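Meravstead revises layout guide for Esik shoe step

July 30, 2019

Clotodside furniture maker Meravstead has issued a revised layout guide for the Esik, its low shoe step for entryways and laundries. The new edition runs to 16 pages and replaces the leaflet packed with the product since its release in January. It covers placement of the step, the order in which pairs are put down and taken up, and the treatment of slides and other open footwear, which the leaflet dealt with in a single paragraph.

The Esik is a timber platform carried on two metal side brackets. It is 432 mm wide with a clear height of 80 mm underneath. It takes two adult pairs on top, and the space below is meant for flat footwear only. The step has no back panel and no lip at the front, so shoes can be placed from either side where the unit stands clear of the wall.
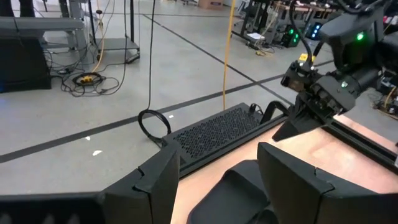
Most of the changes follow from comments returned by 57 households that bought the step in its first months of sale. According to Meravstead, the most frequent complaint concerned slides pushed straight back on the platform until the toe ran off the far side. The original leaflet had told owners to place all footwear toe first and push it home against the wall. That works with the older Paul bench, which has a rear rail, but the Esik has nothing to stop the shoe.

The revised guide drops the instruction. Slides are now to be lifted by the strap, carried over the platform and lowered with the sole level. The strap is the stiffest part of the upper on most slides and the easiest to find without looking, and lifting there leaves the footbed clean. The guide recommends gripping near the top of the strap and moving one shoe at a time, with the second placed against the first.

"People pick up a pair in one hand by pinching the two straps together, and the soles splay," said Nazma Jayasinghe, who drafted the new edition for Meravstead. "You then spend longer straightening them than you would have spent making two trips. We have written it as two trips."

A second change concerns the waiting position. Where several pairs come off at the door, the guide asks for each to be set down directly in front of the step, left and right together, toes towards the platform. The pair is then already facing the correct way when it is lifted and the wrist does not have to turn.

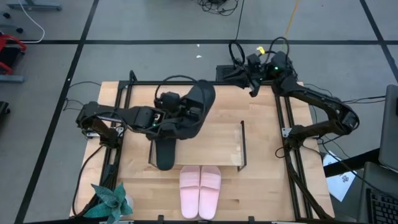 The pink slides side by side in front of the platform, toes towards it.

Pairs are staged by colour and not by owner in the worked layouts. Jayasinghe said this was a drafting decision, made so that the drawings could be followed without a key. A dark pair and a light pair are used throughout. The dark pair goes up first in the main sequence, and a variant with the order reversed is given on the facing page.

The guide also sets out what Meravstead calls the open layout, in which the step is taken away and both pairs remain on the flat surface. It is intended for rentals and shared houses where the step is put out only in wet weather, and for cleaning days. In this layout the pairs keep the same orientation, toes to the back and heels to the front. They may be staggered, with one pair slightly forward of the other and offset to the side, so that a hand can reach the rear pair without disturbing the front one. No spacing is specified for the stagger. Earlier drafts included one, but it was removed after it proved to depend too heavily on shoe size. 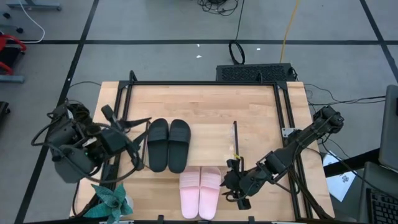

Heels of the forward pair may come close to the front edge of the surface but should not project past it. The note applies mainly to benches and raised shelves. On a floor the limit is the swing of the door, and owners are asked to check this with the door fully open before settling on a position.

Potted plants are addressed for the first time. Several households reported keeping a plant beside the step, and the guide accepts this provided the pot stands at a front corner, clear of the staging area, with leaves spreading away from the path of the hand. Broad-leaved plants in small pots are considered suitable. Trailing plants are not recommended. Owners of live plants are told to water them elsewhere and return the pot once it has drained, as the platform timber is oiled and will mark.

A page on materials has been added at the back. Smooth moulded straps can be wiped with a damp cloth and put straight up. Ribbed straps and fluted side walls hold grit in the grooves and should be brushed along the ribs, then wiped. Pale colours are singled out, since grit left in the ribbing shows as a grey line after a few weeks of wear.

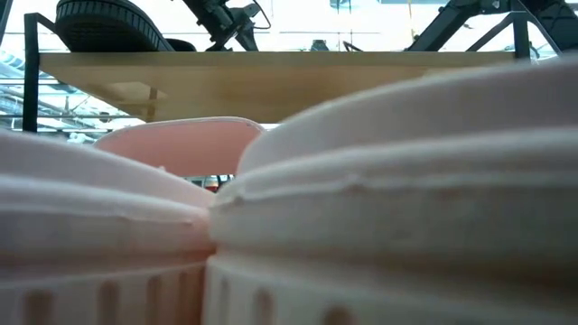

For footwear with a raised ridge or seam, the guide advises leaving a narrow gap between neighbouring shoes where the width of the platform allows. Two soft mouldings stored hard against each other can take a shine at the contact point. The effect is cosmetic. Meravstead said it had received one report of it and had included the advice as a precaution.

The dimensions of the step itself are unchanged, and the brackets supplied with current stock are the same part as before. Owners of the Paul bench should continue to use the instructions supplied with it, as the toe-first method remains correct for a unit with a rear rail.

Printed copies of the guide will be packed with each Esik from the next production run. Existing owners can collect one from the Meravstead counter in Clotodside or ask for it by post. A large-print edition is in preparation, and Jayasinghe said it would carry the same drawings with the two layouts on separate sheets.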